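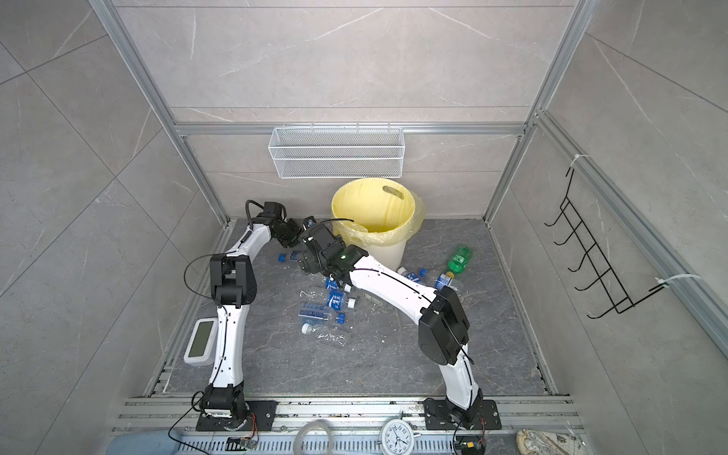 Ticket 257: Grippers nearly meet in front of the bucket during bottle pick-up, two-arm cell, Ultcombe

Opened: Jul 31, 2026
Status: Open, workaround in place
Kit: two-arm cell, Tamiru fingers on the left arm, Wumine fingers on the right, Cungate controller

Problem

With both arms working at once, the controller stops the run with a proximity fault when the grippers come together in front of the yellow bucket. It does not happen on every run. The left arm stops first and the right one holds position. Neither arm drops its bottle when the fault trips.

The job is to clear plastic bottles off the floor panel into the lined bucket. The bottles are a mix of crushed and whole ones, and we want to know which fingers cope better with the crushed ones before we order a second set.

Log

1. Ran the left arm alone with the right one parked. 21 picks, no fault.

2. Ran the right arm alone. 21 picks, no fault. One crushed bottle slipped out of the Wumine fingers on the way up and was picked again.

3. Both arms together at full speed. Fault on the fourth pick. Both had been given bottles near the middle of the floor.

4. Dropped speed to 80 per cent. Same fault, a little later in the run. Speed is not the cause, but it does change when the two arms meet.

5. Checked the tool length in the controller. The left arm was still set up for the old fingers we took off in May, which are shorter than the Tamiru ones. Entered 90 mm and saved. The right arm was correct.

6. Both arms together again. Fewer faults, though still one when both head for the bucket at the same moment.

7. Added a wait so that only one arm can enter the space above the bucket. No faults on the next run. Each cycle is slower.

8. Moved the cable on the right forearm by hand through the full wrist turn to rule out snagging. It runs free.

Grip notes so far

Tamiru: good on crushed bottles, hold them flat and don't let them turn. Poor on small bottles lying cap first — the fingers close on the cap and push it away.

Wumine: better on whole bottles. Needs a second try on anything badly flattened.

Still to do

Swap the fingers left to right and repeat steps 1 to 3, with the tool lengths changed to match.

Ask Cungate support if the shared zone can be made smaller than the default. The wait works but it covers far more room than the bucket needs.

Leave the ticket open until the swap has been run.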